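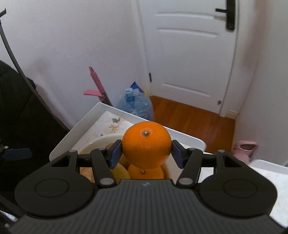 The Stoltwood shared workshop has a new hand to show off, and it fits in yours. Members have spent the spring building Chala, a hand-held gripper that opens and closes on two hinged fingers, and as of May 8, 2022 the first one is out of the shop and going from house to house. Picking fruit is the favorite job so far. An orange sits nicely between the dark blue pads, one on each side of the peel, and there is an apple in the same bowl that asks for a different grip altogether!

The build started with a pile of leftover parts and a question from the Fullport makers' night: could a gripper be simple enough to put together at a kitchen table? Three versions later, the answer looks like yes. The linkage turns on silver pivot pins, so a worn finger can come off and a new one go on without taking the whole body apart. The first two versions had stiffer pads, and they were fine with blocks and boxes but hard on anything round (a few plums paid the price).

Most of the shop's evenings went into the fingers. The arms had to swing in evenly, or whatever was being picked up rolled off to one side, and getting that right took 19 sets of arms. The early ones are hanging on a nail by the door at Stoltwood, and they are well worth a look if you are stopping by.

Next comes the part everyone has been waiting for – putting Chala on the end of Brinden, the bench-top arm that has lived in the back of the workshop since last August. Before that happens, members want 1000 pickups done by hand, with a note made of each one: what it was, how it was held and whether it slipped. Kitchens have turned out to be a great place to do it, with so many shapes and skins in one spot.

The parts list and drawings are in a binder at the front desk, and anyone with a workshop card can copy them. A second build night is being planned at Fullport for people who want to make their own. Bring a small screwdriver, and bring some fruit too – the bumpier the better.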